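Home Notebook Recipes tried People Older entries
4 min read

January 25, 2021

Steamed buns, second go, Miduvside kitchen bench

Ailsa asked me to write these up properly this time, as my notes from the first go were on the back of a delivery slip and Fraser put his mug on them. So I shall try to be good and put everything down in order, though I warn anyone reading that I wander.

The dough was the same as before: 600 g of plain flour, a sachet of yeast, a good spoonful of sugar, warm water added until it felt right (I know, I know — I'll weigh the water next time, Ihor, I promise). I kneaded it by hand for longer than I wanted to and left it under a damp tea towel on the shelf above the radiator. The room was chilly when I came in and the dough was sulky for the first hour, then came on beautifully while I was on the telephone to Moffat about the flour order. They can't do the finer bag until February, so we carry on with what we have.

Shaping went better than last time. Þórarinn showed me how he tucks the edges under and turns the ball against the bench with a cupped hand, and once I'd stopped pressing so hard mine began to look like his. I'd been leaving a seam on top and wondering why they split! We left them plain, no filling, so that we could judge the bread part by itself. Alasdair was disappointed about this and said so more than once.

Second rise was some 6 minutes short of the half hour because I misread the clock. I don't think it mattered much, but it ought to be in the book.

On to the steaming. We used the electric steamer with the perforated tray, which I much prefer to the old basket from Tultov. That one always tasted faintly of whatever had been in it last. Water went in cold with the buns already sitting above it, lid on, and I set the timer once the steam was coming steadily. I gave them plenty of space on the tray, as on the first go I crowded them and they grew into one another like a loaf.
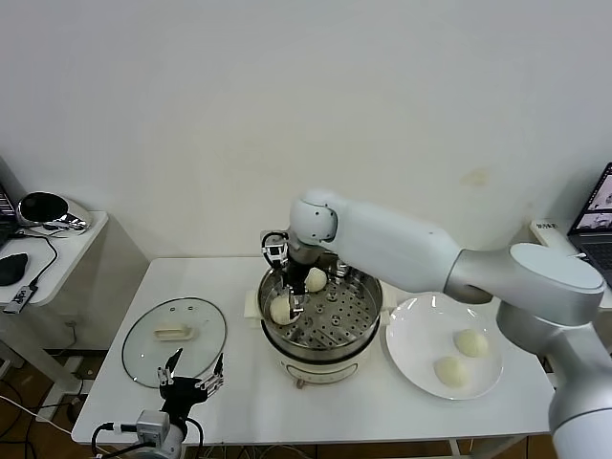 Should the lid come off as soon as the timer goes?
Leave it on for a few minutes with the heat off, then lift it slowly and tilt it away from the buns so that the drips run back down the side.

I was sceptical about the waiting, but Ihor's mother swears by it and the batch where I was patient had smooth tops, while the two I whipped out early to try went wrinkled before I'd found a plate. They tasted perfectly nice, mind you. Fraser ate both standing up.

Notes on the eating: soft all the way through, a touch sweet, a little chewy near the base. Ailsa would like less sugar and I'd like more salt, so we may end up changing both. Þórarinn thinks the chewiness is from my kneading in too much flour off the bench, and he's very likely right, I do throw it about when the dough sticks. Squares of baking paper underneath would help with the sticking too. I had meant to cut some and then couldn't find the scissors, which were in the Goronov box with the spare fuses (why?).

Washing up, for whoever has the bench next: do the tray straight away. Dough sets like glue in those little holes and a sponge won't shift it, you want the soft bottle brush from under the sink and hot water. The lid only needs a wipe. Please don't put the cooker base anywhere near the sink, and do empty it before you go home, as I found old water in it this morning.

To do before the next go:
weigh the water
less sugar, pinch more salt
baking paper, cut beforehand
ask Alasdair whether he'd really make the filling if we let him — he says leek and mushroom
return Ailsa's tea towel, washed

There's a bit of dough left over in the fridge, wrapped, second shelf. I'll see what it's like in the morning.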